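28 May 2021

Textile room, second day on the Grostcombe bundles. Boyang Luo took the long table by the window, I had the one next to the sink. Same procedure as yesterday: open a bundle, shake out each piece, decide if it gets mended, cut down for patches, or goes to the rag bin. Write the tag before moving on, not after. We lost an hour yesterday to untagged pieces.

Bundle 307 took most of the morning. It had been tied with cotton tape and the tape had left a hard crease straight across everything inside. Pressed two pieces on medium with a damp cloth over them. The crease came down but is still there if you hold the piece up to the window. Left the rest alone, they can relax flat over the weekend under a board.

Weave check on the plain cottons: counted threads with the glass on three of them and stopped, they were close enough to treat as one lot. Lot goes under Dresach in the card file, same as the shirtings from December. If anyone wants to split it later the cards have room.

Reds are the main worry. Some of the old red pieces let go of dye as soon as water touches them, and we have been storing colors mixed because that is how the bundles arrive. Damp white swab, pressed for 10 seconds on an inside seam allowance, then look at the swab. Anything that marks it gets a red dot on the tag and is kept away from the sink side. Boyang wants a second swab with a drop of detergent in the water and I agree, plain water is too kind a test.

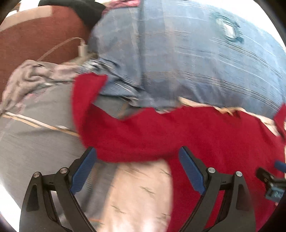 Plaids are sorted by the ground color and not by the stripe. We tried it by stripe first and ended up with the same cloth in two piles. Light blues together, darker blues together, everything else in one heap until there is enough to bother with. For patches, cut on the straight grain only. A plaid cut even slightly off shows it right away, and we can't afford to recut.

Raw edges: several pieces are fraying badly enough that handling makes it worse. Ran a line of wide zigzag along two test edges on the Harms machine. Tension was too high on the first one and it tunneled. Dropped the tension a full number and the second lay flat. Setting is penciled on the card taped inside the machine lid — please don't rub it out again.

Wash test with the Zunard soap flakes, undyed scraps only. 10 minutes in lukewarm water, two rinses, dried flat on a towel. Feel is softer than with the liquid we had. Measured one scrap before and after and it had pulled in a little along the warp, nothing across. Need to repeat on a bigger piece before saying anything about shrinkage, the scrap was too small to trust.

Rag bin is full. Bag it and start a new one. Keep buttons, there is a jar for them on the shelf over the iron.

Still to do:
Second swab test on the red dots
Cut 90 patches for the mending class, plaids first
Order cotton tape, the narrow one
Find the good shears
Ask Boyang where the spare bundle list went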